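Learning Welsh, slowly
April 17, 2022
Posted by Llinos Probert

I should have learned Welsh as a child, with a name like mine, but my parents only used it for arguing and for Christmas presents, so what I picked up was mostly the word for "bicycle" and a few things I can't repeat. In February I finally signed up for an evening class, and I've been meaning to write about it ever since.

There are two things I didn't expect. The first is how much I enjoy the homework (I was dreadful at homework, ask my mother). The second is the mutations. You learn a perfectly nice word, you get fond of it, and then the front of it changes when you put it after another one. Cath is a cat, but the cat is y gath – and I sat in the car park afterwards muttering it to myself like a spell.

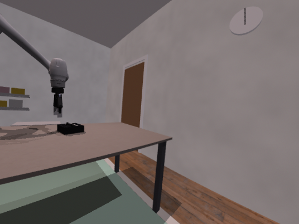 My tutor told us early on that 2,000 words would get us through most ordinary conversations. I keep mine in a notebook and I'm up to 803, although I'd lose a fair few of those if you tested me before breakfast. Food has stuck best, then weather, then the family. Numbers are still a muddle.

Last week I rang Mam and did the whole first bit in Welsh, how are you, what have you been up to, is it raining there. She went very quiet and then answered me at full speed for what felt like ten minutes! I caught "garden" and "your uncle" and something to do with a ladder. I'm ringing again on her birthday, and I've asked her to go slower.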